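Last updated: April

We use cookies to remember your login and thread settings. Accept | Manage

Print this thread | E-mail this thread

Brush dipping policy: where to put the phase boundary?

gashaw_dev
Posting our numbers before we freeze the method section. Task: bimanual cell, one large calligraphy brush, one dish, one sheet. The policy has to load the brush and fill a patch with overlapping strokes. We trained on 50 teleoperated demonstrations and cut each one into a dip phase and a stroke phase. The baseline is the same network trained on uncut episodes.

Over 40 rollouts per condition, the segmented policy returned to the dish before the stroke ran dry in more cases than the baseline did. The gain disappears when the dish is moved and the paper is not. Chest-height view of the cell, with the bristle head over the dish and the rack behind: 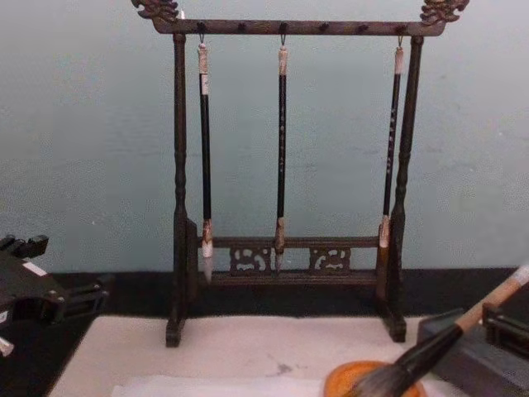

Re: Where the cut goes

usamano_k
What defines the cut? If you use gripper height, you are labeling geometry. The network can learn "low over the dish" without learning anything about paint load.

gashaw_dev
Height plus lateral velocity, with a fixed window of 10 frames. No paint signal. I agree it is a proxy.

usamano_k
Then I would not write "load-aware" in the abstract. Your head view already carries a load signal. Streaky areas in the patch mean the bristles were giving up less paint. Score coverage from that and condition on it. 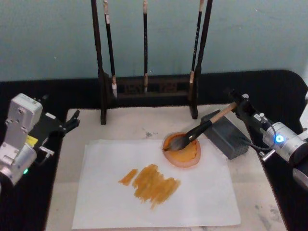 Youssra Salem
Controls and data, Anen

I ran a similar setup on Pristex and disagree with usamano_k on one point. Dry-brush texture is not a clean measure of load. Speed and contact pressure both change it. Two strokes with the same load can look quite different if one is dragged faster. Look at the larger patch in that last view: it has bare paper showing through and ragged ends on the right. I could not tell you from the paper alone which of the three variables caused that.

What helped us was wrist torque during the wipe against the inside of the dish. It is noisy, but it is measured before the stroke instead of after it.

usamano_k
Torque through a long wooden handle held that far up? I would expect the flex to swamp it.

Youssra Salem
It does if the grip is high. We moved the grip point down toward the bristles and the signal became usable. The cost is reach at the far corner of the sheet.

gashaw_dev
Grip point varies in our data. We did not control for it. Compare the grip in this head view, just above the bristles, with the one in my last view, high on the wood:

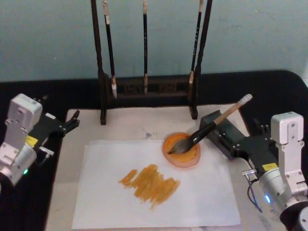
Filed under: Manipulation > Deformable tools

s_hajji
Shaimaa Hajji here, I reviewed an earlier draft. Grip height should be reported as a covariate. If 14 of the segmented rollouts used a low grip and the baseline used mostly high grips, the comparison is confounded and the phase cut may be doing nothing.

gashaw_dev
Fair. I will label grip height for both conditions and rerun the split. The logs have gripper pose, so no new rollouts are needed for that part.

usamano_k
Please also report the moved-dish failures separately. I still think vision is enough if coverage is scored per stroke, and I would like to see that ablation next to the torque one.

Youssra Salem
I can share our wipe detector. It expects joint torque at the control rate, so check whether your logs were downsampled first.

gashaw_dev
They were. I will look for the raw files.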